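Bediener (m/w/d) für die Fernsteuerung von Roboterarmen gesucht
Teilzeit, befristet, Standort Amside

Pesley sucht zum August Verstärkung für das Projekt Skisside. In diesem Projekt bringen wir Roboterarmen alltägliche Handgriffe bei. Ein Mensch führt die Aufgabe mit dem Arm vor, entweder per Fernsteuerung oder indem er den Arm direkt mit der Hand führt. Die Bewegungen werden aufgezeichnet und dienen später als Lernmaterial für die Steuerung.

Zu besetzen sind 6 Stellen. Die Wochenarbeitszeit beträgt 23 Stunden, verteilt auf Früh- und Spätschichten. Die Frühschicht beginnt um 7 Uhr, die Spätschicht endet um 20 Uhr. Wünsche zur Schichteinteilung nehmen wir entgegen, können sie aber nicht immer erfüllen.

Ihre Aufgaben

Sie führen Aufgaben nach schriftlicher Anweisung vor, zum Beispiel Greifen, Umsetzen, Einräumen oder Sortieren von Gegenständen.
Sie stellen den Arbeitsplatz vor jedem Durchgang in den vorgegebenen Ausgangszustand zurück.
Sie kennzeichnen misslungene Durchgänge und tragen den Grund in das Protokoll ein.
Sie melden Auffälligkeiten an Arm, Greifer und Verkabelung an die Technik. Reparaturen gehören nicht zu Ihren Aufgaben.

Gearbeitet wird im Stehen oder auf einem höhenverstellbaren Hocker. Nach jedem Block ist eine Pause vorgesehen, die als Arbeitszeit zählt. Die Aufgaben wechseln im Laufe einer Schicht. Manche davon wiederholen sich sehr oft, darauf sollten Sie sich einstellen. 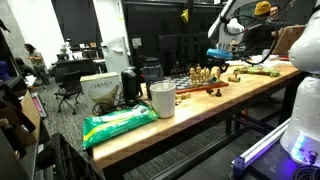
Muss ich programmieren können, um einem Roboter eine Aufgabe vorzuführen?

Programmierkenntnisse sind für diese Tätigkeit nicht erforderlich. Sie bewegen den Arm über ein Handgerät oder von Hand, die Aufzeichnung läuft über eine Software, die mit wenigen Tasten bedient wird. Wichtiger sind gleichmäßige Bewegungen und die Bereitschaft, einen Ablauf mehrmals sauber zu wiederholen.

Was Sie mitbringen

Eine ruhige Hand und gutes räumliches Sehen, auch mit Brille oder Kontaktlinsen.
Deutschkenntnisse, mit denen Sie Arbeitsanweisungen sicher lesen und Protokolle ausfüllen können. Englisch ist hilfreich, da ein Teil der Software nur auf Englisch vorliegt.
Zuverlässigkeit bei den Schichtzeiten.
Mindestalter 18 Jahre.

Erfahrung mit Spielkonsolen, Kränen, Baggern, Modellbau oder Nähmaschinen ist willkommen, aber keine Bedingung. Linkshänder können sich ebenso bewerben, die Handgeräte lassen sich umstellen.

Einarbeitung

Die Einarbeitung dauert 2 Wochen und wird voll bezahlt. Sie beginnt mit der Sicherheitsunterweisung und dem Umgang mit dem Not-Halt. Danach üben Sie zunächst das Führen von Hand und anschließend die Fernsteuerung. Durchgänge aus der Einarbeitung werden nicht ausgewertet.

Vertrag und Datenschutz

Der Vertrag ist auf ein Jahr befristet, eine Verlängerung ist möglich. Vertragspartner ist Pesley, die Lohnabrechnung läuft über Ledesma. Der Stundenlohn wird im ersten Gespräch genannt und richtet sich nach der Schicht. Während der Durchgänge laufen Kameras, auf denen auch Hände und Arme zu sehen sein können. Vor Arbeitsbeginn erhalten Sie dazu eine schriftliche Erklärung.

Bewerbung

Bitte senden Sie einen kurzen Lebenslauf und Ihre möglichen Arbeitszeiten über das Formular auf dieser Seite und geben Sie die Kennziffer 37 an. Ein Anschreiben brauchen wir nicht. Geeignete Bewerberinnen und Bewerber laden wir zu einem Probetermin nach Amside ein. Fahrtkosten zum Probetermin erstatten wir gegen Vorlage der Fahrkarte.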